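Clernevley opens drawer-by-drawer storage program for shared offices

September 20, 2025

Clernevley, the workplace storage and furniture reuse firm, has opened bookings for a new service that sorts and resets the small storage in shared offices: desk drawers, pedestals, open shelves and the floor space under desks. The service is called Genimholm and is available to offices of up to 88 desks.

Genimholm was first run in February at the Wostberg building, a former textile warehouse finished in 1952 and now let as studios and shared workrooms. Tenants there had asked for more cupboards. Clernevley surveyed the existing desks before ordering any furniture and found that many drawers were used for one or two items, with the remainder of a tenant's belongings kept on the floor beside the chair.

Under the program, each desk drawer is given a single purpose, agreed with the person who sits there. Soft items such as socks, scarves, cloths and spare shirts are rolled and stood on end so that each one can be picked out from above. Paper goes to the shelves. Cables not in use are coiled, tied and labelled.

A white desk drawer is enough for most people's soft items once they are rolled. In the workroom shown, a patterned roll in pink, black and white is held upright in the open drawer, with a keyboard and a thin black cable close by. 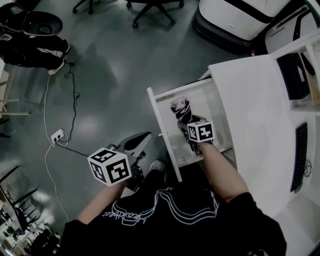 What the service covers

Each booking includes a walk-through, one sorting day and a return visit. Clernevley supplies drawer dividers, cloth ties and labels. Furniture stays where it is unless the client asks for a new layout.

The sorting day follows a set order. Drawers are done first, then shelves, then racks, and the floor last. Bags are moved to hooks or a low shelf. Power boards and their leads are shifted clear of walkways and away from chair casters, and any damaged lead is reported to the building manager.

Items that are no longer wanted are offered to other tenants for 20 days. Anything left after that goes to Zheng, Clernevley's reuse partner, which cleans and repairs textiles and small office furniture for resale. Personal items are never removed without the owner's written agreement.

Bookings and pricing

The walk-through costs $200 and is credited against the sorting day if the client goes ahead. Sorting days can be held on weekdays or weekends. Offices with fewer than six desks may share a booking with a neighbouring tenant on the same floor.

A printed guide to rolling and standing soft items in shallow drawers is provided to every client and may be copied for use within the building. Colour-coded labels are available on request at no extra charge.

Enquiries should be directed to the Clernevley bookings desk.

Related items
Wostberg workrooms: shelving survey results
Zheng to take office chairs for repair
Drawer dividers: sizes and fitting notes
Labelling cables in shared rooms

Last updated: September 20

© Clernevley. All rights reserved. Contact us | Back to top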